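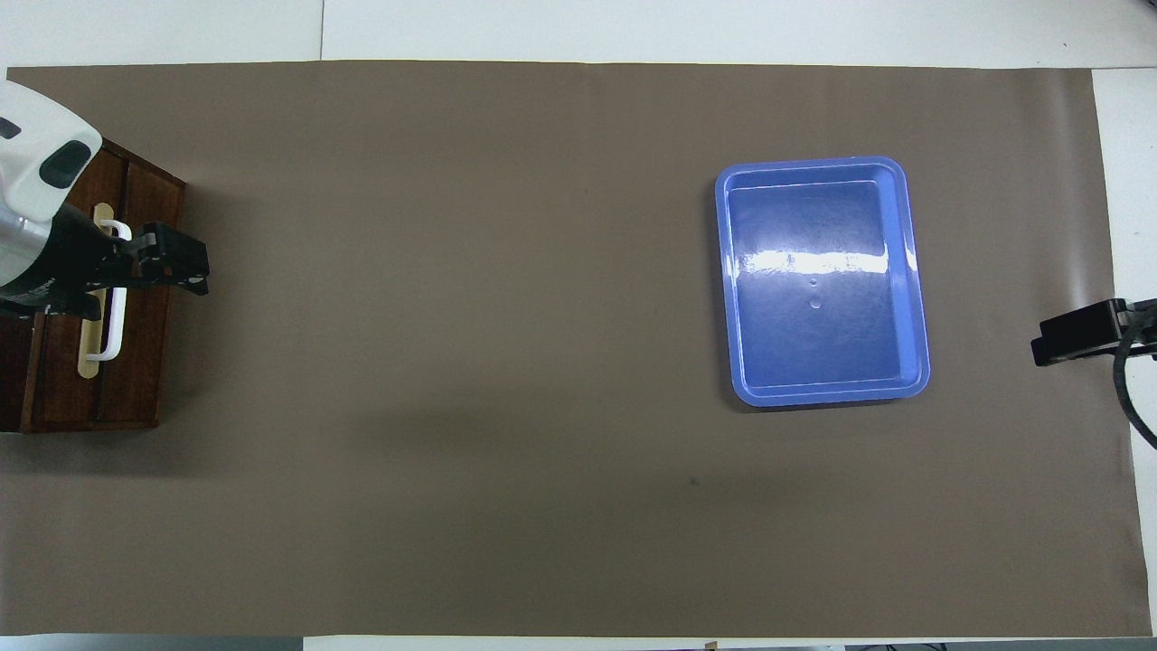

Schubladenschränkchen mit weißem Bügelgriff, rechts daneben die blaue Schale.

Der kleine Schrank ist jetzt in dem Zustand, in dem er bleiben soll, jedenfalls was den Griff angeht. Weil ich im Oktober schon einmal darüber geschrieben und damals die Hälfte der Maße weggelassen hatte, trage ich sie hier nach.

Ausgangslage: ein niedriges Schubladenschränkchen aus dunklem Holz mit rötlichbrauner Maserung, gekauft auf einer Haushaltsauflösung, Hersteller unbekannt. Der ursprüngliche Knopf war klein, rund und mit einer einzigen Schraube befestigt. Er drehte sich bei jedem Ziehen mit. Nachziehen half für ein paar Tage, dann war das Gewinde im Holz endgültig ausgerissen. Einen neuen Knopf in dasselbe Loch zu setzen wäre möglich gewesen (Dübel einleimen, neu bohren), hätte am Grundproblem der Einpunktbefestigung aber nichts geändert.

Ersatz ist ein langer U-förmiger Bügel in Weiß, Serie Darnlow von Alska. Zwei Schraubpunkte, also kein Verdrehen mehr. Er sitzt senkrecht, vom oberen Teil der Front bis etwa zur Mitte. Waagerecht hätte er das alte Loch nicht verdeckt.

Zwischen Griff und Front liegt eine helle, beige Platte. Sie deckt das ausgerissene Loch ab und verteilt die Last auf eine größere Fläche. Optisch ist das Geschmackssache. Miroslava Urban, die mir die Platte zugeschnitten hat, hätte sie dunkel gebeizt. Ich habe sie so gelassen, wie sie war, und finde den Kontrast zum dunklen Holz brauchbar.

Zur Montage in Stichworten, für alle, die etwas Ähnliches vorhaben:

Schublade leeren und ausbauen. Von vorn bohren, hinten ein Restholz gegenspannen, sonst reißt die Innenseite aus. Die Platte zuerst mit zwei Streifen Klebeband fixieren und beide Löcher durch Platte und Front in einem Zug bohren. Ich hatte zunächst getrennt gebohrt und lag am unteren Loch daneben. Das lässt sich mit der Rundfeile korrigieren, kostet aber eine halbe Stunde. Die mitgelieferten Schrauben waren für Front plus Platte zu kurz. Längere hatte ich noch in einem Sortiment von Mazurek, 70 Stück, davon sind jetzt zwei weg. Beim ersten Anziehen von Hand arbeiten, ohne Akkuschrauber. Danach die Schublade einsetzen und prüfen, ob die Schraubenköpfe innen am Rahmen streifen. Bei mir streiften sie nicht, der Abstand ist allerdings knapp.

Was die Laufleisten betrifft: Die sind weiterhin aus Holz und laufen auf Holz. Ich habe sie mit Körnung 100 geschliffen, dann mit 300, und anschließend Kerzenwachs aufgetragen. Von einem Umbau auf Metallauszüge habe ich abgesehen. Der seitliche Spielraum gibt das nicht her, und eine schmalere Schublade wollte ich nicht bauen.

Arbeitsunterlage ist braunes Papier von der Rolle, Plusteo, die schwerere Sorte. Es bedeckt fast die gesamte weiße Tischplatte, nur an den Rändern bleibt ein schmaler Streifen frei. Die Fuge zwischen den beiden weißen Platten ist seit jeher ein Ärgernis, darin sammeln sich Späne und Schleifstaub. Mit einem durchgehenden Bogen ist das erledigt. Ein zweiter Vorteil zeigt sich beim Suchen nach Kleinteilen: Auf Braun finde ich helle Unterlegscheiben deutlich schneller als auf der nackten Tischplatte. Für dunkle Schrauben gilt das leider nur eingeschränkt.

Die blaue Kunststoffschale steht dort als Ablage. Sie hat einen erhöhten Rand und abgerundete Ecken, was beim Auswischen angenehm ist. In der Mitte sitzen noch zwei kleine Wassertropfen. Vor dem Einräumen von Metallteilen also trockenreiben, gerade bei unverzinkten Schrauben. Die Oberfläche glänzt stark, unter der Deckenlampe gibt das einen hellen Streifen quer über den Boden der Schale. Beim Sortieren drehe ich sie deshalb meist ein Stück.

Kosten für Griff, Papier und Wachs zusammen: 51 Euro. Der Griff war davon der größte Posten. Für den Preis des Schränkchens selbst hätte es ihn gleich zweimal gegeben.

Offen ist noch die Deckfläche. Die dunklen Holzfelder oben möchte ich leicht anschleifen und neu ölen. Dazu brauche ich ein paar Tage, an denen in der Werkstatt sonst nichts staubt, und ein Öl, das den Rotton der Front nicht weiter verstärkt. Falls jemand mit einem neutralen Hartöl auf ähnlichem Holz Erfahrung hat, bitte in die Kommentare.

2. Januar 2022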